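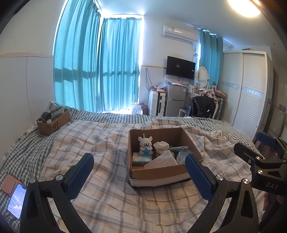 Small things get lost in a house because they have no address. In our flat in Namelgate the bedroom was the worst place, and every evening I was looking for the same things again. Now I keep one open cardboard box for everything that must leave the room, and I put it on the bed when I start to tidy. A pen, a crumpled piece of paper or cloth, a little bear in a blue party hat -- all can go in together, and you sort them later in one walk through the house. Do not take a box with a lid. With a lid you will stop using it in 2 days.

Set a kitchen timer to 7 minutes and work only until it rings. Begin at the door and go along the walls, the middle of the room comes last. 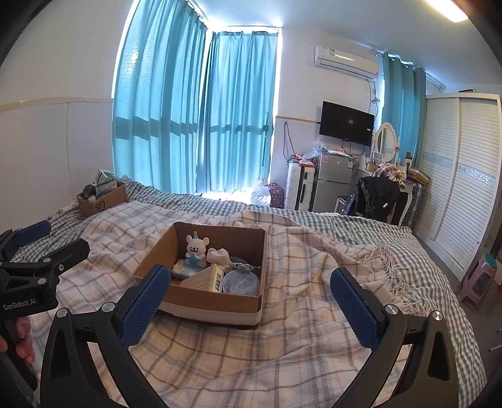 The sorting box on a plaid blanket, bear inside.

Blankets with fringe need some care in the wash. Before washing, I divide the fringe into 5 or 6 bunches and tie each one softly with a cotton string. Wash cool, with little soap, and do not fill the drum more than 70 percent. Untie the strings while the blanket is still damp and comb the fringe with your fingers. Never use a hairbrush, it pulls out the threads.

For checked sheets, fold along the lines of the pattern. The corners will meet much better, and the pile in the closet stands straight.

Dust under the bed: put an old cotton sock over a yardstick and fix it with a rubber band. Spray a little water on the sock, only a little, and pull slowly toward you. Shake it outside.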